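Shared laundry claims fail to convince tenants' group

September 2026

Fonetport residents are questioning Vitatow's claim that its new shared laundry will save each household 70 dollars a year.

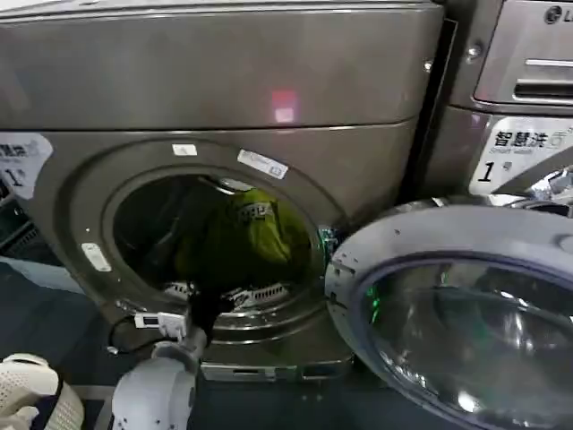
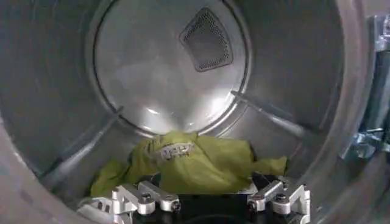 A yellow-green garment in the drum

Fonetport Tenants' Club, Laundry Working Group

"We asked how they got that number and got a brochure," said Brândușa Pascu of the club. Vitatow says 44 homes will share the room. The club wants the water and power bills through February published before any fee is set.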